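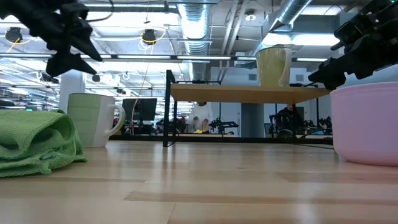 双臂遥操作采集的数据训练模仿学习策略，放杯动作在层架右侧的成功率明显低于中间，想请教是示教方式的问题还是数据分布的问题。任务是把桌面上的杯子逐个放到一个小木板层架上，操作员手持控制器遥控，录关节角、夹爪开度和各路相机图像。目前录了451条，用其中100条先训了一版。放到层板中间基本正常，但像浅绿色杯子这样靠近层板右端的落点，策略经常在杯底还没接触板面时就松开夹爪，或者停在上方来回抖。桌面上绿色抹布的位置每条都会动，不参与任务，只当干扰物。

目前的采集约定如下：

1. 每条从双臂悬停开始，操作员自行决定先拿哪个杯子，不规定左右手分工。粉色杯子通常最后放，这时层板上已经有两个马克杯，它要斜着提到层架左上方再找空位。

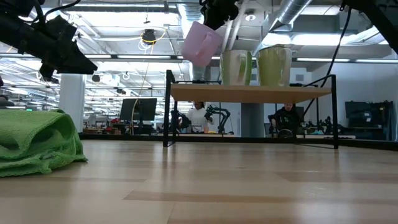 2. 放下后夹爪张开，退回悬停位，按键结束。失败的条目当场删掉，中途修正过的保留。

最长的一条有1,316步，里面有很长一段是操作员停在空中对位。这种要不要剪？

Sólveig Bisgaard
发布于九月 · 版块：遥操作与示教

Troels Ragnarsson

先不要调模型，看数据。按你的描述至少有两件事混在一起。

一是顺序没有约束。初始画面相同，有时先拿粉杯，有时先拿绿杯，策略学到的是多峰分布。如果用的是带动作分块的方法，多峰本身还能处理，但条数少的时候会在两个模式之间切换，外观上就是你说的抖。建议固定顺序，或者把顺序写进语言指令或任务编号，训练时作为条件输入。

二是停顿。操作员悬停对位时，图像和关节角几乎不变，标签是“不动”。策略执行到同样的状态，最合理的输出就是继续不动。处理办法是按关节速度阈值找静止段，连续静止超过阈值的部分降采样，保留首尾。夹爪开合前后各2秒不要动，那一段的短暂停顿是有用的，剪掉以后模型会在到位之前松手。

提前松手还要查一下夹爪信号和图像的时间戳。我们在Talance那套台子上遇到过夹爪指令比图像早几帧，训练损失完全正常，一上真机就空中放杯。把录下来的夹爪曲线画在视频上逐帧对一遍就知道。

另外，记录的动作应当用主手端的目标位置，不要用从手端的实测位置。杯底压到板面时两者会有差，这个差值就是接触信息，用实测值等于把它丢了。

Vlasta Šťastný

多录就行，451条太少了。我们以前也这样，后来数据多了自己就好了。

Brynhildur Bjarnason

不同意楼上。落点集中在中间的话，再录一倍还是集中在中间。先把每条松手时刻的夹爪末端位置投到层板平面上，画个散点图，看右端有多少点。稀疏就定向补录，补录时让操作员换着站位，视线被手臂挡住的时候人会下意识往中间放。

修正动作保留是对的，没碰好、抬起来重新对准的片段比一次成功的更有价值。但要和犹豫区分开：有明确位移的叫修正，原地晃的叫犹豫，后者按Troels说的处理。

还有一点，检查右端落点时腕部相机能不能看到板的边缘。看不到的话，策略只能靠固定相机估计高度，误差会大一些。

Sólveig Bisgaard

谢谢，补充一下检查结果。时间戳对过了，夹爪指令确实比图像早三帧，采集程序里相机走的是单独的缓冲队列，已经改成统一取时间戳。散点图也画了，右端确实稀疏。

透明玻璃杯的条目我单独拎出来看，松手高度的离散程度比陶瓷杯大，操作员说从屏幕上不容易判断杯底到板面的距离，

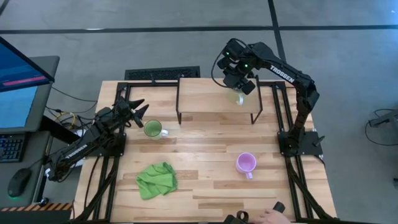

所以这部分打算改成直接看着桌面操作，不看屏幕，等换完以后再比一次离散程度。动作标签原来存的是从手实测值，旧数据里主手目标值也在日志里，可以重新导出，不用重录。

顺序先固定为由左到右。静止段的阈值还没定，Troels方便的话请给个参考做法。

Troels Ragnarsson

阈值不要按绝对值抄别人的。把手臂停住不遥控，录一段底噪，取各关节速度的上包络再留一点余量。六个关节全部低于阈值才算静止，夹爪单独判断。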